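5. Teaching the Cable Sorting Task by Hand Control

This section is about recording demonstrations with the two follower arms and the Ultell control handles. Please read Section 4 first (homing and joint check). If the homing was not finished, the recorder starts anyway but the arm positions in the file will be wrong.

The task is to separate a mixed group of cables and adapters and bring them to the wire rack on the back wall. It is a difficult task for beginners. Operators who are new should first record the block task from Section 3 until they feel comfortable with both hands.

5.1 Preparing the work area

1. Remove all items from the mat and from the rack.

2. Place the adapters and cables on the mat by hand. Do not arrange them nicely. The cables should cross each other, and a few of them should make loops, as they do in a normal drawer at home.

3. Leave the basket with the flower in its corner. The Nisbet policy was trained with it in this place, and if you move it the old and the new recordings cannot be mixed.

4. Check that no cable from the mat is lying over the arm bases or going into the cable tray below the front rail.

Caution: All adapters must be disconnected from the mains. This is also valid for the ones you do not plan to use in the episode.

5.2 Taking an adapter

The fingers hold well on a ribbed housing and less well on a smooth one. Close the handle slowly. When you feel the counter force in the trigger, stop closing and wait a short moment before you lift.

5. Bring the wrist above the adapter and turn it until the fingers are on the two sides of the housing. Look at the wrist camera view on the monitor, not at the arm itself.

6. Go down until the finger tips are near the mat. Do not push into the mat. The arm does not stop by itself, it will only bend the finger pads.

7. Close the gripper.

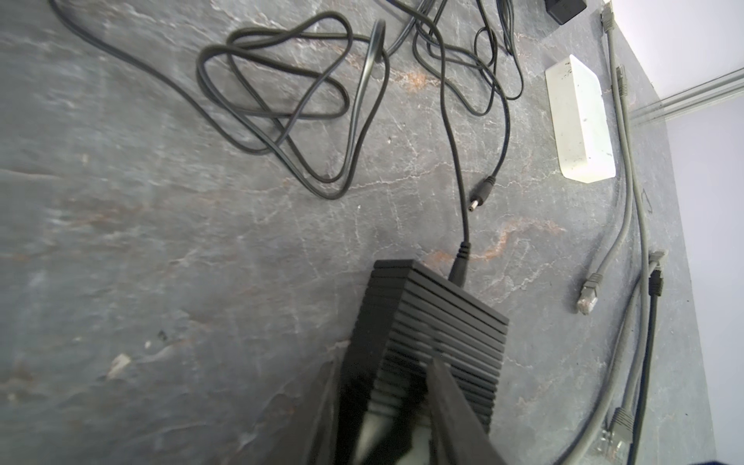 8. Lift straight up by a small distance and hold. If the cable of the adapter pulls other cables with it, go down again, open, and continue with step 9. If it comes free, continue with step 12.

Note: Do not shake the arm to make a cable free. The shaking is recorded like any other movement and the robot will learn it. Fulgencio Garrido from our support team had to delete 51 episodes of one customer for this reason.

5.3 Working with two arms

One arm holds and the other arm pulls. It is not important which arm does which job, but please do not change in the middle of one knot. In our tests, the policy became unsure when the operator changed sides often.

9. Move the first gripper to the thicker side of the knot and close it on one cable only.

10. Move the second gripper to the free end. Keep enough distance between the two wrists. The wrist cameras stand out from the grippers and they are the first thing to be hit.

11. Pull with the second arm, slowly and always parallel to the mat.
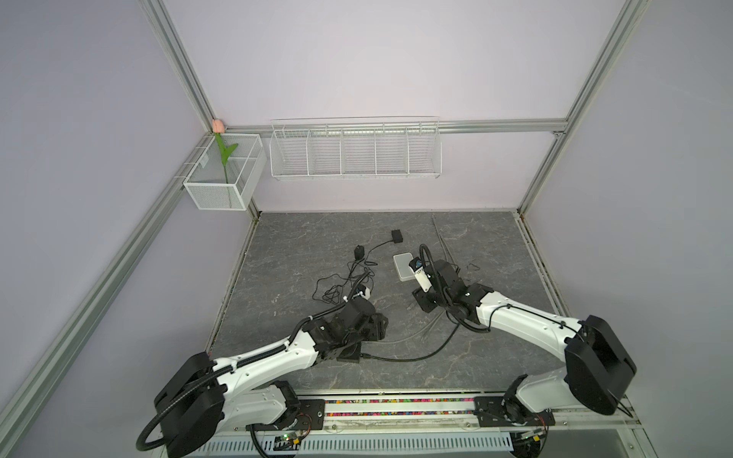

When both wrists are near the middle, the collision guard of Larnari Control may beep one time. This is a warning and the recording goes on. With two beeps the arms are frozen. Move both handles back to the yellow mark, press the foot pedal, and the arms will follow again. An episode with a freeze in it must be marked as "bad" when you save.

12. Bring the free item to the rack and open the gripper above an empty compartment. Use one compartment for one type of item.

13. Return both arms to the waiting position before you take the next item.

5.4 Network devices and flat boxes

Flat boxes are harder than adapters. If network cables are plugged in, do not try to pull the plugs out with the gripper. The clip needs to be pressed and the fingers cannot do this. Record the box together with its cables as one item.

14. Open the gripper fully and come from above, with the fingers pointing down.

15. Hold the box on its short sides if the width allows it. If not, push it with the closed gripper to a free place and try from another direction.

16. Keep the other arm away from the loose cable ends until the box is lifted. 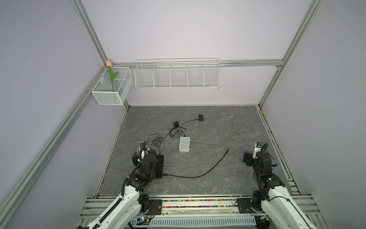 5.5 Saving the episode

17. Press the foot pedal two times. The recorder writes the file and shows the episode number.

18. Choose "good" or "bad". If you are not sure, choose "bad".

19. Every 7 episodes, take a break and check the screws of the gripper fingers.

The standard Proltau data set for this task has 1,763 episodes. You do not need so many for your own setup. If the camera positions are the same as in Section 2, you can start from our set and add your own recordings to it.

If the message "frame gap" appears, stop the recording and see Section 8.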